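Zone press breaks: what the numbers from our club season show

I keep the stat sheets for the Hillolura under-16 girls, and over winter I went back through them to see how we handled full-court pressure. The sample is small. We logged 190 possessions in which the other side picked us up before halfway, and I coded each by first receiver, number of passes to cross the line, and outcome.

The main result is that the middle flash works and the sideline pass does not. When Itzel Cuautle caught the second pass at the centre circle facing forward, we turned it over 13 times all season. Most of the other losses came off a dribble up the sideline into a trap, usually with the inbounder still standing behind the baseline.

Gernar ran a 1-2-1-1 at us in July and it was the cleanest version we faced. Their coach, Mounir Kamel, drops the back defender only after the first trap is set, so the long diagonal is open for perhaps a second. Jessie Crichton found it twice. Everyone else looked for it too late, me included, from the bench.

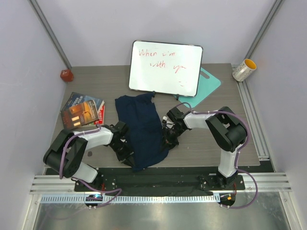
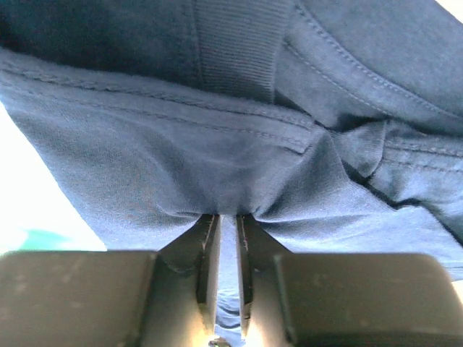

Whiteboard with red handwriting (first photo); blue-grey fabric up close (second).

Changes for next season. The inbounder steps in straight after release and becomes the safety outlet, behind the ball and never level with it. The two guards start stacked at the elbow. Our tallest forward goes to the middle, even if she is the weaker ball handler, as she can catch over the front of the press and pivot.

Training will be four on five without dribbling for the first ten minutes. Ida Görtz has offered to run the defensive side and I have asked her to vary the trap location without calling it.

I have not yet coded the semi against Thammasiri. The scoresheet is missing most of the third quarter.

Contact | © Baseline Notes | Back to top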